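# Quando o simulador aprova e a casa reprova

Em novembro, um robô doméstico da Dredell parou no meio de um apartamento de testes com a base encostada na perna de uma cadeira e o motor ainda a empurrar. A paragem de emergência teve de ser acionada à mão. O relatório interno atribuiu o caso a um "erro de perceção em superfície refletora" e deu o assunto por encerrado. Discordo dessa classificação, e penso que ela esconde um problema de método que vai além de uma empresa.

O software de navegação tinha passado em 1.688 percursos simulados antes de ser instalado na máquina. Todos decorreram numa casa virtual com sala, cozinha e mobiliário comum.

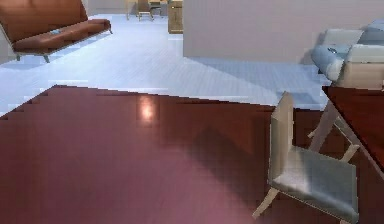
*Opinião | Texto do engenheiro responsável pela coluna de segurança em robótica*

Uma mesa brilhante e uma cadeira de pernas finas e abertas são uma combinação difícil. O tampo devolve luz e confunde a estimativa de profundidade. As pernas ocupam poucos píxeis e, a certa distância, desaparecem no ruído. O encosto e o assento são detetados sem dificuldade, mas ficam acima da altura a que a base do robô circula. Quem planeia o trajeto a partir do volume mais visível acaba por subestimar o espaço que a cadeira ocupa no chão.

A equipa conhecia esta limitação. Nos registos do simulador há 77 contactos com pernas de móveis, todos abaixo do limiar de força que o programa considerava colisão. Foram contados como percursos concluídos. O limiar tinha sido herdado do Britano, um robô mais leve da mesma empresa, e não foi revisto quando a plataforma mudou. A máquina nova pesa 57 quilos. Um toque que no modelo anterior deslocava uma cadeira uns milímetros pode, nesta, derrubá-la sobre uma criança.

Chamar a isto erro de perceção é cómodo. A perceção falhou, sem dúvida, mas falhou dentro do que era conhecido. A decisão de aceitar contactos como sucesso foi tomada por pessoas, ficou escrita num ficheiro de configuração e atravessou duas revisões sem que alguém a pusesse em causa.

Há quem responda que a culpa é da simulação, por ser pobre demais. Ouvi esse argumento a vários colegas e parece-me fraco. O ambiente da Junside, usado neste projeto, tem defeitos: arestas serrilhadas, texturas de baixa resolução, sombras aproximadas. Mesmo assim, produziu o aviso certo. Os contactos estavam lá, com hora e posição.

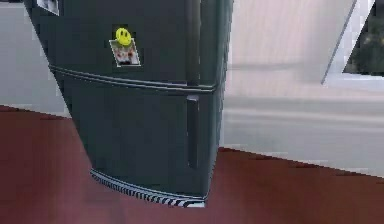
O mesmo se passou na cozinha. O robô devia aproximar-se do frigorífico, abrir a porta inferior e recuar. O critério de sucesso media apenas o ângulo final da porta. Não media a força aplicada no puxador, nem se a base tinha folga para recuar com a porta aberta. Um percurso em que o braço puxasse com o dobro da força necessária recebia a mesma nota que um percurso limpo. No apartamento real, essa diferença traduz-se em dobradiças forçadas e, no pior caso, numa máquina presa entre a porta e a parede, sem trajeto de saída.

A Sorrentino, que fornece o módulo de travagem, recomenda no manual de integração que qualquer contacto não planeado seja tratado como falha até prova em contrário. É uma regra aborrecida. Baixa as taxas de sucesso, atrasa entregas e obriga a rever registos um a um. Também teria impedido este incidente, e a Dredell tinha o manual.

Defendo três mudanças. Os limiares de força devem ser recalculados sempre que muda a massa do robô, com assinatura de quem os aprova. Os contactos em simulação devem constar do relatório de aprovação, mesmo quando são ligeiros. E a taxa de percursos concluídos não deve ser apresentada sozinha a quem decide a passagem para testes com pessoas.

Dir-me-ão que ninguém se magoou. É verdade, e o operador estava a poucos passos do botão. Numa casa habitada, às sete da manhã, a pessoa mais próxima pode estar a dormir no quarto ao lado. O ensaio seguinte já está marcado e, tanto quanto sei, o ficheiro de configuração continua com o valor antigo.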